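July, 6:20 in the morning

Up before the heat. The bedroom boards are done except for the strip by the window, and I wanted to get the front room cleared so I can start on it properly after breakfast. Coffee first, then moved the two chairs and the small bookcase into the hall, where they will be in everybody's way until tomorrow.

Swept once with the soft broom and once with the vacuum. The vacuum picks up more from between the boards than I expect every time, mostly grit from the street and dog hair, and we haven't had a dog since Barbosa. Found a picture hook and a button. Put the button in the dish.

Murdo Forsyth came by at nine with his knee pads and the can of Poltach he had left from his own stairs. He thinks I should sand the whole room and be done with it. I told him I'm not renting a sander again. Last time it cost me 179 dollars for the weekend and I was still wiping dust off the curtain rail at Thanksgiving. He let it go and drank his coffee.

We looked over the floor together. The color has held up well, a light honey shade with darker streaks, and there are knots and brownish patches in the grain that I used to take for stains. I scrubbed at one of them for most of an evening the first year we lived here. Murdo says that's just the wood, and I believe him now.

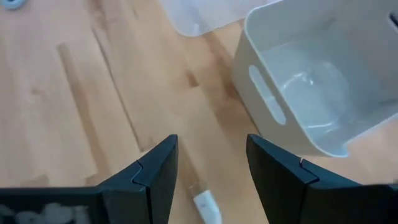
How long should the floor dry after mopping before the oil goes on? Overnight with the windows open, and longer if the weather is damp.

So the oil waits for tomorrow. I mopped with the Clarko soap, two capfuls to the bucket, and wrung the mop out hard. Worked from the far wall back to the door, along the boards. Changed the water twice. It was gray the first time and only cloudy the second, and I stopped there.

Murdo did the baseboards with a rag while I did the floor. He is slow but he gets into the corners. We talked about his sister's move and whether the Nistamance road will be open again before school starts. He left at noon and forgot the knee pads, so I'll use them.

Lunch was eggs on the back step. My wrists are sore. Wrote the receipts into the house book — 10 dollars for rags, 20 for a new brush — and the total for both rooms comes to 684 with the sander counted in. More than I said it would be in spring, less than the man quoted.

Still to do: tape the vent, find the other kneeling mat, call about the rug. It can stay rolled up at the cleaner's another week if they don't charge for it.

Windows are open in the front room and the door is propped with the iron. No socks in there tonight, no bare feet either. I'll go around by the kitchen.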